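中古ワークステーション タワー型(Dell製) 整備済み品
商品番号 782
取扱い:Wandgate 中古機器コーナー

机の下にどっしりと置いて、毎日の仕事を黙々と引き受けてくれる。そんなパソコンをお探しの方に、まず見ていただきたいのがこちらのDell製デスクトップワークステーションです。ノートパソコンが主流になった今でも、当店では「やっぱり箱型がいい」とおっしゃるお客さまが多く、入荷のお知らせを出すと、その日のうちにお電話をいただくこともあります。うれしいことです。

外側の見た目は、正直に申しますと少し無骨です。しかも中古ですから、側面や角に小さな擦れが残っている個体もございます。それでも私どもがこの手の機種を長く扱い続けているのは、ふたを開けたときの気持ちよさがあるからなんですね。電源、ドライブ、基板とそれぞれに居場所があって、どこに何があるのか、初めての方でもわりとすぐに見当がつきます。

ドライブの取り付けには、青い樹脂風の色合いがよく目立つ、とお伝えしたいところですが、材質のことはさておき、とにかく青いキャリアを使います。金属のケージにこのキャリアごと収める形で、ケージには2台分の場所があります。
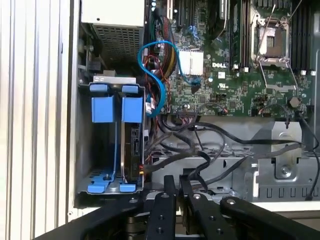 キャリアの片方にはハードディスクが入っていて、もう片方は空いています。写真の保存用にもう1台足したい、仕事のデータと家のデータを分けておきたい、といったご相談は本当によくいただきますので、空きがあるのはありがたいところです。増設用のドライブは付属しませんが、ご注文のときに備考欄へひとこと書いていただければ、在庫の中から合うものをお探しして、取り付けまで済ませてお送りします(ドライブ代は別途、取り付けの手間賃はいただいておりません)。

データ用のSATAケーブルは明るい青色、電源の線は赤、黄、オレンジ、黒の束になっています。色がはっきりしているので、あとからご自分で中を触るときにも線をたどりやすいと思います。電源ユニットには網目状の通気口がありますから、置き場所は壁にぴったり付けず、少しだけ隙間を空けてあげてください。ほこりの多いお部屋でしたら、季節の変わり目にでも一度、やわらかい刷毛で払っていただくと安心です。

整備を担当しているのは、当店の小椋(Tomomi Ogura)です。一台ずつふたを開けて内部を清掃し、ケーブルの差し込みを確かめ、それから動作確認に入ります。急がない人でして、お待たせすることもあるのですが、そのぶん「届いてみたら中がきれいで驚いた」というお声をたくさん頂戴しています。

以前お買い上げくださったFarzana Hashmiさまからは、こんなお便りが届きました。

「自宅で図面の仕事をしています。パソコンの中を開けるのは初めてで少し怖かったのですが、電話で順番を教えてもらいながら、ドライブの追加まで自分でできました。土曜日の忙しい時間だったのに、最後までゆっくり付き合ってくださってありがとうございました」

こちらこそ、ありがとうございました。お電話でのご案内は今も続けておりますので、どうぞ遠慮なくお使いください。

商品について
種別:デスクトップワークステーション(タワー型、中古)
メーカー:Dell
ドライブ:ハードディスク搭載、空きキャリアあり
付属品:電源コード
別売り:モニター、キーボード、マウス
保証:到着日より30日

メモリーやプロセッサーの構成は個体によって異なります。お問い合わせの際に商品番号をお知らせいただければ、その時点でご用意できるものを一覧にしてお返事いたします。OSの有無もあわせてご確認ください。

配送と返品
重さのある品ですので、二重の箱に入れてお送りします。玄関先でのお受け取りのときは、できれば二人で持ち上げてくださいね。動作に不具合があった場合は、保証期間内にご連絡いただければ、送料当店負担で修理または交換いたします。箱と緩衝材は、保証が切れるまで捨てずに取っておいていただけると助かります。

合わせてご覧いただいている商品
増設用データケーブル 商品番号 927
Fluro デスクライト
Skitalska キャスター付きパソコン台

11月は整備のご依頼が重なるため、発送までにいつもより日数をいただくことがあります。お急ぎの方は、ご注文の前に一度ご連絡ください。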